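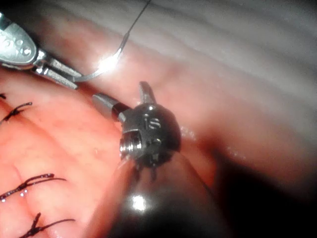

Section 8. Recording Suturing Demonstrations by Remote Control

8.1 Purpose

This section describes how an operator records interrupted stitches from the Ellik console for use in training the suturing policy. It applies to two-instrument work with a needle driver and a wristed grasper on bench tissue. Demonstrations by hand guiding are covered in Section 9 and shall not be stored in the same session folder.

8.2 Before You Begin

The operator must hold a current console sign-off from Genalyn Soriano or Omolara Ibrahim. Operators whose sign-off dates from before last June must repeat the practice module.

Confirm that the following are ready:

Curved needles with dark suture thread attached
Tissue sample, mounted and moistened
Session sheet with operator code and sample number
Free storage for at least 50 recordings

CAUTION: Needles remain sharp after use. Place each used needle in the sharps container before leaving the bench.

8.3 Setting Up the Instruments

1. Turn on the console and wait for both arm indicators to become steady.

2. Mount the needle driver on the first arm and the grasper on the second. Turn each instrument until it locks.

3. Open and close both sets of jaws three times from the console. If either instrument lags behind the hand control, stop and run the cable check in Section 4.

4. Set motion scaling to "Fine." Do not change the scaling during a session.

5. Adjust the camera until both instrument tips and the next stitch site are in view. Lower the light if glare on the needle hides its curve.

NOTE: The grasper shaft may block part of the tissue when it passes close to the camera. Move the shaft aside before recording if the stitch site cannot be seen.

8.4 Recording a Stitch

1. Press and hold the left pedal until the console displays "Recording."

2. Grip the needle with the driver and close the jaws fully.

3. Bring the grasper near the stitch site. Keep the thread clear of both wrists.

4. Drive the needle through both sides of the wound in one smooth motion, following its curve.

5. Receive the needle with the grasper, then release the driver. Never release the driver first.

6. Draw the thread through, tie the knot, and trim the tails.

7. Return both instruments to the start position and release the pedal.

If the needle is dropped, continue recording. Recover it and finish the stitch, then mark the file "Recovery." These files are kept in the training set under a separate label.

CAUTION: Do not pull on a stitch that resists. Tissue that tears during a session must be replaced before the next recording.

8.5 Review and Labeling

Play back each recording at normal speed. Assign one of these labels:

Accept: the stitch is complete and the instruments remained under control.
Recovery: an error occurred and was corrected.
Reject: tracking was lost, or the stitch was left unfinished.

Rejected files are to be labeled and retained. Only Eduardo Dalisay may remove files from the Wundus archive, which held 1,494 accepted stitches when this section was revised.

8.6 Ending the Session

1. Open both sets of jaws and confirm that no needle or thread remains in them.

2. Withdraw the instruments under camera view.

3. Upload the session folder and enter its number on the session sheet.

4. Send the signed sheet to Rhea Dizon.

Section revised Monday, January 9, 2023.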